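Home | Grants | Fevinden | Reports | Contact

June
By the Fevinden project lead

Progress report to the Wanyama fund: cutlery sorting

The short version is that we are behind, and I no longer trust the success rate in our last report. It came from the Bumar logging software, which scores a grasp as good when the fingers close. Closing is easy. We reran 100 trials and checked each by eye: 73 ended with the piece in the basket, and 19 of the rest had been logged as successes anyway.

The worst fault is at the basket. With both arms reaching in together, the left arm has twice stopped on a force limit with a fork against the front corner. The supplier's view is that this is a tuning issue. I have heard that before, and the settings they sent changed nothing we could measure.

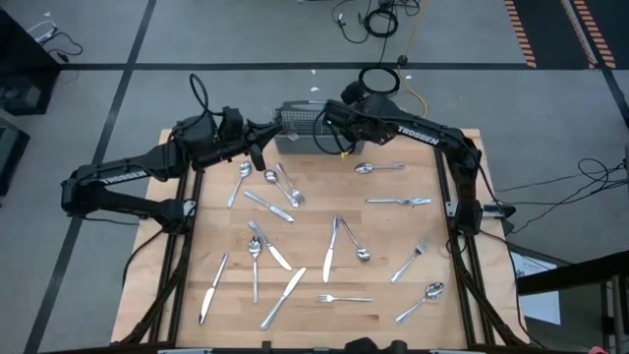
Safety

After the second stop, the left arm restarted without an operator reset. No one was hurt. Two-arm runs are suspended until Flallunora checks the stop circuit, and I would not accept a software patch alone. The 1000-trial run planned for this quarter should wait as well.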